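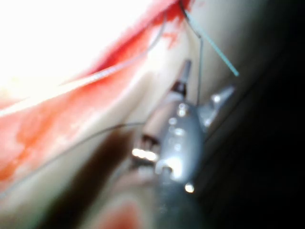

*Gripper head up close, with the gray thread over the red tissue and the teal one running down toward the jaw. Focus still needs work!*

# Bench tips from the Vornetero build

Updated August 25, 2026

Vornetero is our stitching robot, a small arm with a gripper and a wrist camera that lives on the back bench of the shared workshop in Fumbridge. It started as a way to learn about thread handling and has slowly eaten every spare evening since April, and I have loved nearly all of it. It's a practice machine and will stay one. People keep asking how we keep the bench clean, how we stop the threads from knotting and what we use for rags, so I'm putting the tips in one place. Plenty of them work just as well for a sewing machine or a Sunday roast.

## Thread first, robot second

If you only take one thing from this page, take this: use threads in different colors. We began with everything dark, and on the screen a dark thread over a shadow is simply gone. Then a spool of teal-green went on, and what a difference. You can spot a loose end in a second, even when the rest of the view is soup.

- Cut your lengths before you switch anything on. Ours are 8 inches for knot practice and longer for running stitches.
- Hang the cut lengths over a dowel with a strip of painter's tape across the tops. A mug full of loose thread will turn into a nest while you make coffee.
- Dark thread for the old stitches, bright thread for the one you're working on. Swap colors as you go.
- Thread that keeps the shape of the spool can be hung overnight with a clothespin on the end. Monofilament may need a second night.
- Snip free ends short as soon as the knot holds. A long tail will find its way into the jaw joint, and getting it out again takes tweezers and patience.

Save the offcuts in a lidded jar. They're good for testing how hard the jaws are pinching - lay one across your fingertip, let the gripper take it at the lowest setting, and pull. You'll feel right away whether it slips.

## Lighting wet things

Moist surfaces and shiny metal are a rotten combination for a small camera. The lamp bounces off the gripper head in hot little spots, one side of the picture goes white, and the other side drops away to black. I spent a whole week blaming the camera. Most of it was the lamp.

Things that have helped on our bench:

- Turn the lamp down before you move it. Half brightness fixed more than any clever angle.
- Baking parchment makes a lovely diffuser. Clip a sheet to an embroidery hoop and stand it well clear of the bulb (LED only, please, and never parchment on a halogen).
- Put a second, weaker light on the dark side. A bicycle lamp behind a yogurt lid did the job until we bought a proper one.
- Scuff shiny brackets with a gray scouring pad. Leave the jaws alone, though! Scratches there will snag thread for the rest of their life.
- Look at the picture on the screen while you shift the lamp. What seems bright and even from your stool can be hopeless from the wrist.

We still get washed-out corners when the arm leans in. I've got a cardboard hood half made that may or may not be the answer.

## Focus, and why I own so many test cards

The wrist camera sits very close to the work and has a fixed lens, so there's one sweet distance and everything else goes to mush. Find yours with a scrap of newspaper. Drive the arm down in small steps, stop when the print is crisp, and measure from the lens to the paper with a kitchen skewer. Mark the skewer with nail polish and keep it in the drawer. Ours has a pink stripe and I use it before every session.

Close work fogs the lens too, especially when something has just come out of the fridge into a warm room. Let the camera and the tray sit side by side with the lamp off for a few minutes. Wipe with a glasses cloth, dry. Paper towels leave lint, and lint looks exactly like thread when it's big and blurry on a screen. I once chased a "suture" for a good long while before I cleaned the lens.

## Working with real tissue

Start on foam. Then felt, then a chamois leather from the car aisle, and stay with each one until the arm can pick up a thread without dragging the whole sheet along. Tissue is slippery and soft and folds where you don't want it to, and it's a huge jump after chamois. A wonderful jump, too. The first knot that held had me dancing around the drill press.

When you do get there:

- Treat it like raw meat in a kitchen. Separate board, separate tray, separate knife, and nothing goes back into a food fridge.
- Gloves on before the lid comes off. Put your phone away first!
- Line the tray with a damp cloth so the piece doesn't skate around. A dry cloth sticks and pulls fibers everywhere.
- Keep a spray bottle of clean water handy, and spray the piece, never the gripper.
- Set a kitchen timer when the tray comes out. When it rings, you pack up, even in the middle of a beautiful stitch.
- Double-bag the waste and take it home or to the outside bin the same night.

Blood comes out of cotton with cold water and a little salt. Hot water sets it. I ruined a good apron learning that one, and it's now the official bench apron with a brown map of somewhere on the front.

## Cleaning the gripper

Power off, plug out, and then you can start. Our controller is a Vasiliu board in an old cookie tin, and the tin goes on the shelf above before any water comes near the bench.

1. Open the jaws by hand as far as they go without force.
2. Wipe the head from the shaft toward the tip with a cloth wrung out in cold water and dish soap.
3. Work a soft toothbrush into the notches and joints. A child's toothbrush fits best.
4. Wipe again with plain water, then with disinfectant, and leave it wet for as long as the label says.
5. Dry with a lint-free cloth and leave the jaws open overnight.
6. Next day, one drop of light oil on the pivot. Wipe off whatever creeps out.

Look over the joints with a loupe before you oil. Tiny bits of thread love to hide there, and oil glues them in place. Cotton swabs shed, so I've gone over to the foam kind sold for makeup.

## Small fixes that earned their keep

**Cable rub.** A slice of silicone baking mat wrapped around the wrist cable, held with two soft ties. Ours has run 724 cycles on the stitch counter with no wear that I can find.

**Wobbly bench.** The arm stands on a granite cutting board, and the board on squares of non-slip drawer liner. Heavy, flat, and it washes beautifully.

**Lost screws.** Magnetic pin dish from the sewing shop. Stainless ones won't always stick, so those go in a muffin tin, one cup for each joint.

**Jerky closing.** Before you touch the software, check the grub screw on the jaw link. We tightened ours by hand and all the snatching went away. Then we put a dab of removable threadlocker on it.

**Stop button.** Big, red, and on the side of your free hand. Mine is left. Try it at the start of every session with the arm moving slowly.

**Labels.** Freezer tape and a laundry marker. It survives wet hands and peels off clean.

## Bits for the drawer

Spare thread in two bright colors, the skewer, loupe, child's toothbrush, foam swabs, parchment and hoop, clothespins, the 7 mm wrench for the Merkberg clamp (it fits nothing else we own, so tie it to the drawer handle), freezer tape, spare gloves in every size.

Next on my list is a better tray, something with a raised lip and a drain at one end. I've been eyeing the roasting pans at the thrift store. If yours has a drain that doesn't clog with thread, leave me a note on the board by the sink - I'd love to see how you did it!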